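About Stescombe

Stescombe helps small manufacturers, packing houses and technical schools plan and budget for robot equipment. We don't sell robots and we don't take commission from anyone who does. Clients pay us a fixed fee, we look at what they want to automate, and we give them a written plan with costs they can take to a bank, a board or an owner.

Who we are

The company was started by Severino Soler and Eusebio Urquijo, who met at Herrero, a parts supplier where Severino ran purchasing and Eusebio ran the maintenance shop. Between them they had signed for a lot of equipment, and a fair amount of it was the wrong size, or arrived before the floor was ready for it. Most of what we ask clients in a first meeting comes out of those years.

Severino still handles budgets, quotes and contract terms. Eusebio handles layouts, cell trials and site visits. Our office is in Plinddale, above the old print works, and we have a second desk in Olau that is staffed two days a week.

What we do

Needs review. We spend one or two days on your floor, watch the job being done and talk to the people who do it. You get a short report saying what could be automated, what should be left alone for now, and what we would want to know before going further.

Budget planning. The price of the arm is usually the easy part. We also cost the gripper, mounting, guarding, power and air, integration, training, spare parts and the time the line will be down during installation. We lay this out year by year over the expected life of the equipment. If leasing makes more sense than buying, the plan says so and shows the numbers for both.

Simulation before purchase. For most pick-and-place and stacking jobs we build the task in software first and run it with one or more candidate arms. This shows reach problems, awkward approaches and tight spots while they are still cheap to fix. Our starting setups are plain, usually a table and a few colored blocks, and we add the client's own parts and fixtures once the basic motions look sensible.

Quote comparison. Send us the quotes you have and we will put them on one sheet, in the same order, with the missing items marked. Vendors leave out different things, so two totals side by side don't tell you much until that is done.

Schools and training centers

About a third of our work is for schools. A teaching lab has different needs from a plant: the equipment has to survive many users, the software licenses have to cover a whole class, and the money often has to be spent before a fixed date. We suggest that schools start planning in September for equipment they want in use the following fall. Many begin with simulation seats alone and buy one arm later.

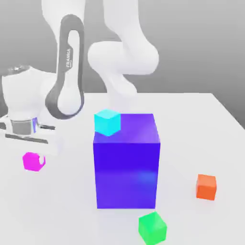 Simulated stacking trial with a Franka arm, one large block and four small ones.

What it costs

A needs review is $1,222 for a single site. Adding a simulation study of one task brings the fee to $2,000 — this includes one round of changes after you have seen the results. Full budget plans are priced after the review, when we know how many cells are involved. Travel within 30 miles of Plinddale or Olau is included.

We do not charge for a first phone call. If it sounds like you don't need us, we will say so.

How we work

Each project has one contact, either Severino or Eusebio, and that person stays with it to the end. Reports are sent as a PDF with the spreadsheet behind it, and the spreadsheet is yours to change. We keep simulation files for five years in case you come back to add a second arm or a new part.

We don't do installation or programming on site. We can give you names of integrators we have dealt with, but you choose and you sign with them directly.

Prices on this page apply from Wed 15 March. Reviews booked before then are billed at the old rate.

Contact

Call or write to the Plinddale office on weekdays. For visits to Olau, please make an appointment first — the desk is not always open.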